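Articles > Workshop > Opinion

Search this site Enter keywords Go

In praise of the plain two-finger gripper

Every few months a new hand lands on my bench, and every few months I get a little carried away. I can't help it! I love unpacking them, I love the foam with the odd-shaped holes in it, and I love the first hour when the thing opens and closes on command and I feel like I could teach it the piano. Then I put the old parallel-jaw gripper back on, the one that does nothing but open and close, and I get more done that afternoon than I did all week.

So I'd like to say something kind about parallel jaws, which get talked about these days as if they were the bicycle you rode before you could afford a car.

I spent most of March going back and forth between 3 hands. One was the Hviid, a soft three-fingered design that feels lovely when it closes on your wrist. One was the Faton, which has more joints than I have patience for. The last was a plain pair of black fingers that slide together and apart. I ran all of them through the same chores, the kind you'd find in any kitchen or office: open a drawer, pick up something round, pick up something boxy, put it where it belongs, close the drawer. I gave each hand 100 tries at the drawer alone, which is a lot of drawer, and my family stopped asking how my day was.

The Hviid managed the drawer 49 times. I want to be fair to it, because it was wonderful with fruit and I'd trust it with an egg. But a thin wire handle is a mean little target for a soft finger. It would curl around the wire, start to pull, and then slowly give way, and I'd find myself leaning toward the table as though that would help. The Faton did better once I had spent two evenings on its settings, and I suppose two evenings isn't much in the grand scheme of things, but they were nice evenings and I'd have liked to have them back.
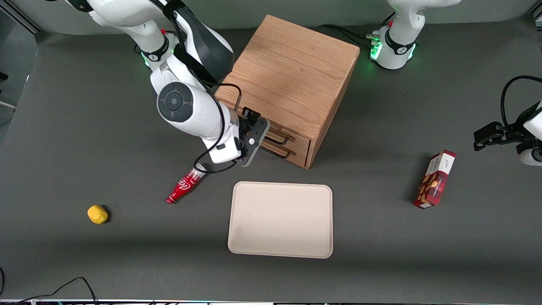 What I like about a parallel jaw is that I always know where it is. When a grasp goes wrong I can look at the fingers and see why: too high, too far to the left, turned a few degrees off the handle. I fix that one thing and try again. With a busier hand I end up guessing which joint sulked, and by the time I've worked it out I've forgotten what I was testing. If you're teaching an arm by guiding it yourself, this matters even more. My own hand tires less when all it has to say is open or close, and the recordings come out cleaner too - fewer little hesitations, fewer moments where I was plainly making up my mind.

Now, I know the other side of this, and I've argued it myself over plenty of lunches. The world was built for fingers. Sooner or later we'll want a robot to button a shirt, and two flat jaws won't do it (well, I've seen people try, and I admire them). I don't want anyone to stop building clever hands. I only wish we'd stop buying them first. A good second arm will usually do more for you than a fancier hand on the first one. One side holds the cabinet steady, the other pulls the drawer, and a whole category of trouble goes away.

The same goes for the controller, by the way. I moved from the Comix to the Worix expecting miracles, and the biggest difference was that the cable came out of a more sensible side. I was very happy about the cable.

If you're setting up a bench this year, start with the dull hand. Wear out a set of finger pads on it. Write down the jobs it really can't do, and go shopping with that list in your pocket. Mine is shorter than I expected, and the top item is still peeling a sticker off an apple.

Comments

gearbox_ohio
Agree on the drawer handles. We put rubber tape on our fingertips and it did more than any upgrade we paid for.

mlt
I think you're a bit hard on the Faton. Mine took one evening to set up, but I had a friend's config file to start from.

slowhands
Which pads are you using? Ours go shiny after a couple of weeks and then everything slips.

pm_in_training
Sent this to my boss, who has a catalog open on his desk right now. Wish me luck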